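Kitchen tips: working next to the packing arm

Posted by the day shift at Catterall, March update

We pack 685 lunches on a normal day. Since the Vindale line got its arm, people in the kitchen have had to change a few habits. These are the ones that stuck.

Open the bag all the way before you set it down. A person can push a half-closed zipper aside with a thumb. The arm goes where it was told. Fold the front flap back and press the foil lining flat against the walls. Pull both handle straps to the outside.

Put fruit in at a slant, with the thick part up. Bananas bruise at the tip when they stand straight, and the arm has an easier grip across the middle.

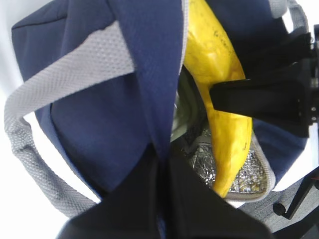
Banana in the navy cooler bag, gripped across the middle.

If the arm stops over a bag, press hold first and then reach in. Old hands from the Clarow kitchen are the worst at this. They are used to fixing things on the fly. Renzo Sartori put a strip of yellow tape on the floor 23 inches from the bench, and we stay behind it while the light is green.

Sugared pastries need their own settings. Use the soft grip and drop the speed to 40 percent. Let filled buns cool for a full hour or they dent. Shake off extra sugar over the tray before they go to the line. Loose grains get into the grooves on the fingers, and then everything after that comes out gritty.

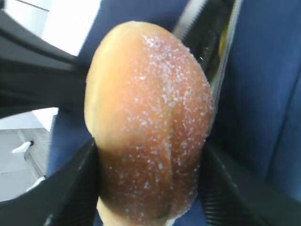

Sugared pastry in the grip. The coating is heavier on one side than the other.

Wipe the fingers every 400 picks with a barely damp cloth, then a dry one. A soft toothbrush does the ridges. No spray near the joints.

On jobs: two of us used to stand and pack from 5 a.m. Now one person feeds the line and the other does prep and checks bags. Wrists are better. The feeding job gets dull, so we swap at the morning break. Ask to be shown the settings screen, even if you only do prep. The Grerum kitchen trained one person on it and had to pack by hand the week she was out.

Spare cloths are in the drawer under the scale.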